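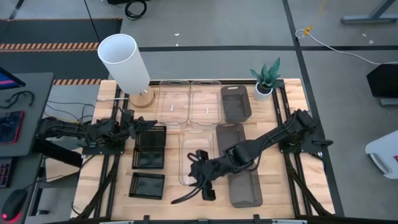 Table with lamp and potted plant

Notes, session 4 — forgiveness and the parish at Nesness

Start with Haworth quote. Slow down here, last time I rushed it.

Malcolm Haworth, letters, p. 88: "I forgave him before I was ready and have been catching up ever since." Pause.

Question for the room — can you forgive on someone else's behalf? Don't answer yet. Let them sit with it.

Background, quick: land quarrel at Nesness, two families, same pew for 20 years, not speaking. Haworth preaches on Matthew 18 in January. Half of them walk out.

Point one. Forgiveness isnt forgetting. Old point, make it anyway. Joseph and his brothers — he names what they did first.

Point two. Repentance. Mangubat says it must come first, Haworth says no. I lean Haworth but be fair to Mangubat, strong on victims. Read the paragrah on the widow.

Skip Firport material if past 11:40.

Close with the Lord's Prayer line, as we forgive. Then questions. Hymn sheet is on the back page.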